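What's Inside a Big Computer?

Hello again, curious people! Last time we had a good look at how a bicycle bell goes ding, and lots of you wrote in asking for something with more bits in it. So today we're doing the desktop computer, the big boxy sort that sits under a desk and hums. It has LOADS of bits in it.

I first looked inside one when I was nine and I thought it was a tiny city. I still think that. There are roads, there are buildings, there are power lines, and everything is dashing about much too fast to see. 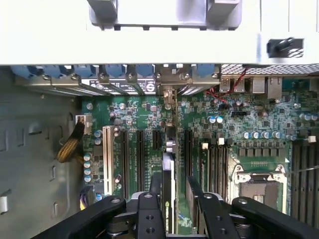
Reading time: 4 minutes (5 if you stop for a biscuit)

Let's start with the big green sheet. It's called the motherboard, and it's the ground our city is built on. Nearly everything else in the computer either sits on it or is joined to it by a wire. If you ever get to peer at one closely, look for very thin lines running all over it. They're called traces, and they are made of copper, a metal that electricity finds very easy to travel along. Those are the roads!

Not all motherboards are green, by the way. You can get black ones and blue ones and even red ones. The colour is only a sort of coating, a bit like paint, and it doesn't make the computer any faster (I was very disappointed when I found that out).

Now for the back wall. A computer has to talk to the world outside, so it needs doors, and we call those doors ports. USB ports are the ones you probably know already. You might plug in a mouse, or a keyboard, or a memory stick with your homework on it. Network ports are wider, and a cable from one of those can take you all the way to the internet.

There are also some long thin gaps in the back wall with metal strips over them. These are for adding extra parts later on, called expansion cards. Say you wanted better pictures in your games. A grown-up could take off a metal strip, slide a new card into a slot on the motherboard and fasten it in place. Some computers use screws for that and some have plastic clips. I like clips, because I drop screws. I once dropped one into a computer and it took me most of an evening to get it out again.

What about all the wires? Wires in a computer come in different colours so that people can tell them apart. Black very often means "ground", the way back for the electricity after it has done its job. Yellow and red ones are usually carrying power to something hungry.
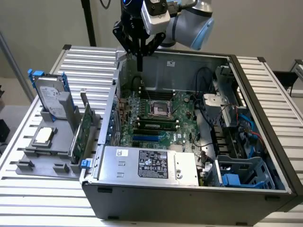
And speaking of hungry, every part of our city needs feeding, and that's the work of the power supply. It's a metal box, quite heavy if you pick one up, and it takes the strong electricity from the wall and turns it into the gentler kind that computer parts like. Never, ever open a power supply, even when it's unplugged. It can hold on to electricity for a good while after it's switched off.

Then there's the processor, or CPU. This is the part that does the thinking, and it's only a flat little square! It sits in a special seat called a socket. To put one in, you lift up a metal frame, lower the processor in very, very gently, and close the frame on top to hold it snug.

Next to the socket you'll usually find the memory slots. Memory comes on long thin sticks, and it's where the computer keeps the things it's busy with right now. I think of it as a desk. The bigger your desk, the more books you can have open at once. When you switch off, the desk gets cleared.

So where does your homework go at night? Into storage, which is more like a cupboard. Some computers have a metal cage inside with room for storage drives to slide in.

Want to look inside one yourself? Ask a grown-up first, pick an old computer that isn't being used, and make sure it's unplugged. See if you can find the motherboard, a memory slot and a port. Then draw me a map of your computer city, with names for the streets! I called mine Rallow, and it has a railway.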